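The Lantern Boats of Fluduvska

By Hussam Harb

Every October the whole town of Fluduvska goes a little crazy over boats, and the year I turned eleven I was finally old enough to enter one!

You have to picture the canal. It runs straight through the middle of town, past the bakery and under the Lunde bridge, and on Lantern Night every single boat has to float the whole way down with a light burning. No motors, no strings. The boats can be any shape at all, and people go wild. I'd seen a teapot, a whale, and a grand piano with working keys (it sank, but gloriously).

My grandmother Fato had entered 3 times and never made it past the bridge. "This year we build a goose," she said, and slapped the kitchen table so hard that the spoons jumped.

So we built a goose! We built it out of cardboard and candle wax and an old raincoat, and its neck was so long we had to carry it out through the window. I painted the feathers one by one, singing the whole time, and Fato gave it a bright orange beak and the rudest expression I have ever seen on a bird. We named it Skilik.
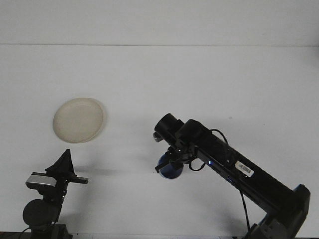 Down to the Water

Oh, the noise that night! Drums on both banks, kids up on shoulders, the smell of fried dough everywhere. Skilik was number 119, right behind a castle and just ahead of a giant boot. Fato lit the lantern in its belly and the entire goose glowed gold.

"Go on, you ugly thing," she whispered, and gave it a push.

It wobbled. It spun around twice. Then it caught the current and sailed off with its beak in the air, as if the canal belonged to it. We ran along the bank, me in front and Fato behind with her skirt in both fists, yelling at everybody to move.

The bridge was coming up. The castle bumped the stones and went dark. And that long, silly neck was much too tall, I could see it now, I could see it from a mile away!

"Duck!" I screamed.

"Goose!" Fato screamed back.

The neck hit the arch, folded neatly over backward, and slid under. On the far side it popped straight up again, lantern still burning, and the crowd roared so loud I felt it in my teeth. Fato picked me up and kissed me on both ears.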